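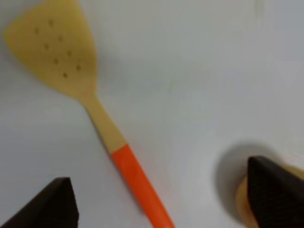 Figure 4. Wrist view with the slotted spatula, orange handle between the fingers.

4.3 Recording grasp trials for the Kuneria method

Kuneria learns where to grip a tool from the wrist view alone. It has opinions about handles, and your job in this section is to give it better ones.

1. Start the Plikberg recorder and open the wrist view. Both fingertips should show in the lower corners. If only one does, go back to 4.1 and seat the mount again, this time with the screw.

2. Lay the tool flat on the white surface. Any angle will do. Straight up and down is what everyone picks, and the model has seen plenty of it.

3. Jog the arm until the handle passes between the fingers. It need not be centered. Off-center starts are welcome, and you will produce them without trying.

4. Press Record, close the gripper, lift, hold, and set the tool down.

5. Mark the trial as held, slipped or dropped. "Sort of held" is slipped.

6. Repeat until you have 36 trials for the tool, then export.

Note: Leave the failures in. The first Draltthorpe set had 2,719 trials, and the 759 marked slipped taught the model more than the tidy ones did. Ivana Urrutia removed them once as a test and got a gripper that was very sure of itself -- and wrong on 34 tools.

Note: Shadows and small smudges on the surface are fine. Do not retouch the recordings.

Caution: Keep hands clear while the gripper closes. It does not know you from a spatula.

If the export stalls, see 4.5, Dierckx format errors.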